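Pepper deserves its own shelf

Walk into any decent food shop and count the olive oils. The one I use in Trarkbridge has 32, with tasting notes and little bowls for dipping. Then go and look for the pepper. You'll find it down by the stock cubes, in one size of jar, with "black pepper" on the label and not a word about where it grew or when it was picked. I think that's a crying shame, and I'd love to see it change!

Pepper is a fruit. It grows on a vine, it ripens, and it tastes of the place it comes from and of the people who dried it. I came to this late, when a friend brought me back a paper bag from a stall called Tiêu, and I ground some over a fried egg expecting, well, pepper. It smelt of orange peel and warm wood. I ate a second egg just to have something to put it on.

Since then I've been a pest on the subject. I keep four peppers by the cooker and would happily keep more. There's a red one that is almost jammy (wonderful on strawberries, and please try it before you pull a face), a white one for mash and fish, a long one that looks like a catkin and tastes a bit of gingerbread, and the black from Tiêu for everything else. A dinner I'd have called plain a few years ago, buttered noodles for instance, now feels like a treat.

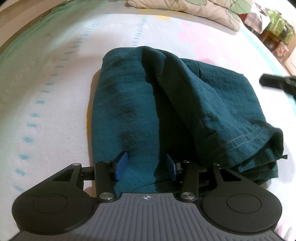 Dark teal cloth, folded, on a white sheet.

The usual grumble is price. A small tin from Vement, the importer our shop finally took on in May, costs far more than the supermarket jar, and I understand why people put it back. But think about how you use it. My tin holds 40 grams and I cook every night, and it still lasts for weeks. A bottle of good wine is gone by ten o'clock. We'll pay for the bottle without blinking, and for the cheese to go with it, and then we shake grey dust over the lot.

I'd ask shops for three small things. Put the origin on the label, put the harvest year next to it, and let us smell the stuff. Erora, the deli by the station, has open jars on the counter with a hand mill beside each one, and there's always somebody bent over them, grinning. They sell whole corns loose as well, so you can take home a spoonful of something odd and see if you get on with it.

And buy a proper mill, whatever else you do. Even the supermarket corns come alive when they're freshly cracked, and a coarse grind on a ripe tomato with a bit of salt is as good a lunch as I know. I'm off to have one now.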